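Zunuron Parcel Scale, 100 lb model
Reviewed Thursday, February 1, 2024

The Zunuron is a low-profile platform scale with a detachable display on a coiled cable. Capacity is 100 lb. It runs on the supplied adapter or on batteries, which are not supplied. I bought mine in September to replace a Kesach that had started to drift, and have put 2,536 parcels across it.

Accuracy: A 200 g check weight reads 200 g at the center of the platform and 199 g at two of the corners. Repeat readings agree. Warm-up drift is small enough to ignore if the unit is left on.

Display: Large digits, readable from standing height. The hold function locks too early on light items. Under 8 ounces I turn it off and wait for the number to settle.

Auto-off: Cannot be disabled on battery power. The Kesach had a switch for this. On the adapter it stays on.

Build: Steel top, plastic base, four rubber feet. One foot came loose and was glued back. The cable is too short for a deep bench.

Tare is the function I use most, and it works well. Put the open carton on the platform, press the key, load, and read the net weight; press again for gross. The tare value survives lifting the carton off, so it can be packed elsewhere. Soft goods show the limit of any scale. A chubby yellow plush with pink-lined ears, going head first into a cardboard box, takes up plenty of room for its weight, and the carrier may bill by volume. Keep a tape measure next to the display.
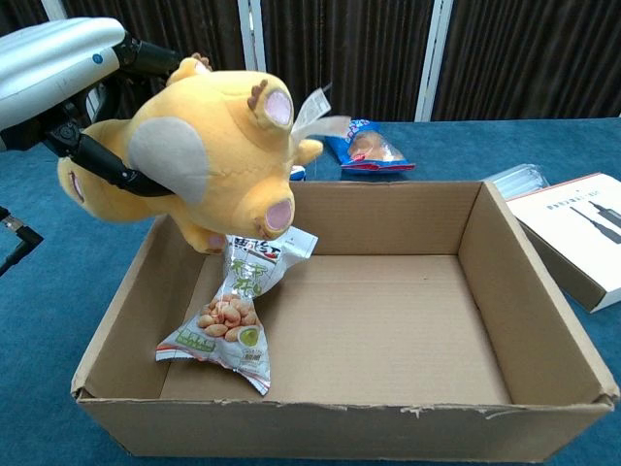
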